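Zanport Two-Arm Bench Cell with Kadrić Training Package

Dellix builds the Zanport cell for research groups that train manipulation policies on everyday objects. It comes as a complete enclosure with both arms mounted and wired, and it ships with the Kadrić package: the data format, training scripts and evaluation protocol we use in our own lab in Wurville.

The main job the package was written for is tidying. The arms start with household goods spread over the floor of the cell and move them into baskets and organizers. The work is hard on a policy because the goods differ so much in shape and weight, and because one arm's pick often changes what the other arm can reach.

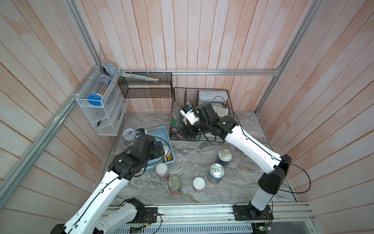

Photo: Dellix, Wurville lab

Both arms bolt to an aluminum rail along the front edge of the cell. Mounting them on one rail keeps their relative position fixed, so a policy trained in one cell can be loaded in another after a short calibration. The floor stays open from the rail to the back wall, and storage can stand on the floor or hang on the walls. Wall panels and floor covering are chosen at order. Several customers change them between training runs to check that the policy is not relying on a background.

The Kadrić method

Most two-arm policies are trained on whole episodes. The operator tidies the floor from start to finish, and the network learns to copy the full sequence. We found that policies trained this way picked well early in a run and badly later on. Small differences in where things were put down added up, and by the last few objects the arms were in arrangements the training data had never covered.

Kadrić splits each episode at the release. Every segment starts with an empty gripper and ends when the object has been let go. The segments are then shuffled across episodes during training, so the network sees late arrangements as often as early ones. A small second network, trained on the unshuffled episodes, chooses which arm moves next and what it goes for.

Operators do not have to change how they work. Splitting is done afterward from the gripper position signal, and the script flags any segment where the signal is unclear so that a person can check it.

Results from our lab

The training set for the published baseline has 413 episodes. We evaluated on 17 starting layouts that were left out of training, with the same goods and the same storage. The whole-episode policy and the Kadrić policy used the same network size and the same number of training steps.

The Kadrić policy finished more layouts without help. Most of the gain came in the second half of each run. For the first few picks, the two policies were close enough that we would not claim a difference.

We also trained on a reduced set of 253 episodes. The Kadrić policy lost some accuracy on thin objects such as notebooks and held up well on cans and bottles. Groups with limited operator time may want to start at that size and add episodes for the objects that fail. 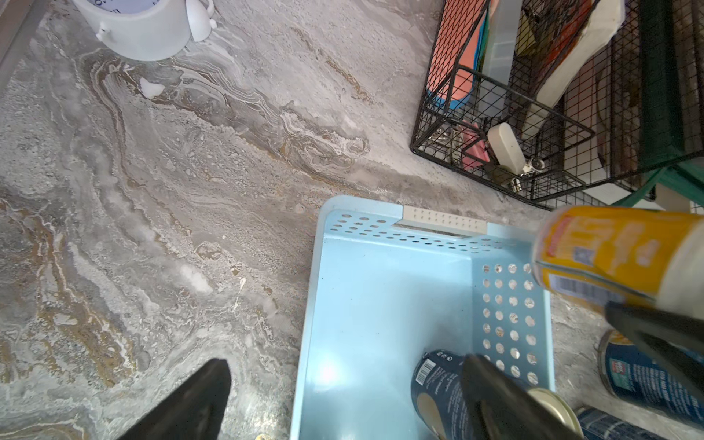

Grip height turned out to matter more than we had planned for. Early operators took every object near its middle, and the policy copied them, even where a neighbor was in the way. We now ask operators to vary it. A can may be held by its lower body, as with the yellow-labeled one in the gripper at the edge of the blue basket, or closer to the rim if something stands beside it. The wrist view supplies most of the information for that choice. When we trained with the fixed view alone, the fingers closed at the wrong height far more often.

Known limits

The policy does not handle loose cables well. Clear containers are picked less reliably than opaque ones, and strong overhead light makes this worse. Wire mesh baskets can catch a fingertip if the arm comes in at a low angle, so the supplied motion limits should be left on for the first weeks of use.

Results were measured on the objects in our own lab. Expect to collect new episodes if your goods are very different in size.

What is supplied

Enclosure frame, front mounting rail and panels
Two arms with grippers, mounted and cabled
Fixed camera and wrist cameras
Kadrić scripts, baseline weights and evaluation layouts
Storage for up to 2,000 episodes on the control computer

Baskets, organizers and household goods are not included. A list of suitable sizes comes with the manual.

Ordering

Cells are built to order in Wurville. Please tell us your bench depth and supply voltage when you ask for a quote. Orders placed before the end of November include calibration on site. The scripts and baseline weights can also be licensed without the cell for groups that already have a two-arm setup.

We use cookies to remember your settings and to count visits. Accept | Decline

Contact | © Dellix, Wurville. All rights reserved. | Back to top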